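Last updated: March 30, 2023

Call for participants: Household Tasks student project, Vass Technical College

The robotics class of Vass Technical College is looking for people who want to help us record everyday hand tasks. You do not need to be a student of the college and you do not need to know anything about robots. You should be 18 or older, be able to use both hands without pain, and have some patience for repeating small movements.

The project is part of the second-year course in automation. Our students prepare a set of short recordings in which a person does simple work at a table with one hand-held gripper in each hand. With these recordings the class will train a two-armed robot, and in the autumn we will enter it in the student competition in Bidulmont. Until now we have almost 4,000 recordings, made mostly by ourselves, and our teacher has rightly told us that we all move in the same way. For this reason we need new hands. 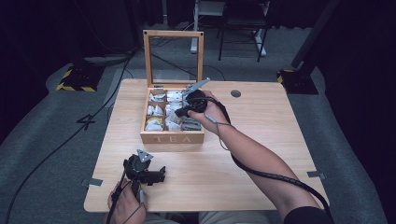
Each participant comes for two sessions of 60 minutes. In the first session a student explains the grippers and you practice with large objects, as long as you need. After that you get the tasks from our list, and the tea box is the one we would like to record most. It has nine compartments and a lid with a glass panel, and the tea bags stand quite close together, so you must bring the fingers of the gripper in from above with some care. Please do not worry about mistakes. A dropped tea bag is also a useful recording, and the student who sits with you will only write down the number and continue.

What we ask from you:

- Come to both sessions, on different days.
- Wear sleeves that are not too wide, and take off rings and bracelets.
- Tell us before the session if you are left-handed. We have very few left-handed participants and would be glad for more.
- Read and sign the consent form. The recordings show hands, arms and sometimes the lap, and they are stored under a number without your name.

What you receive:

We can pay the bus ticket from any stop in Arport, and after the second session you get a voucher for the college canteen. Students of other departments can also receive a certificate of participation, but please ask first in your own department if it is accepted for credit.

There are 26 places. The sessions take place in May, in the afternoon, in the automation laboratory on the ground floor. The entrance is without steps. If you need a higher chair or more breaks, write it in your message and we will prepare it.

To apply, please leave a short message for Clementina Louro at the college reception, with your name, your age, the hand you write with, and the afternoons when you are free. She will answer all messages, also when the places are already full, and she keeps a waiting list.

Recent notices
Student team seeks sponsor for travel to Bidulmont
Joltden soldering course: places still open
Laboratory assistant wanted, part time, automation department
Open afternoon of the robotics class
Used tools and parts for the student workshop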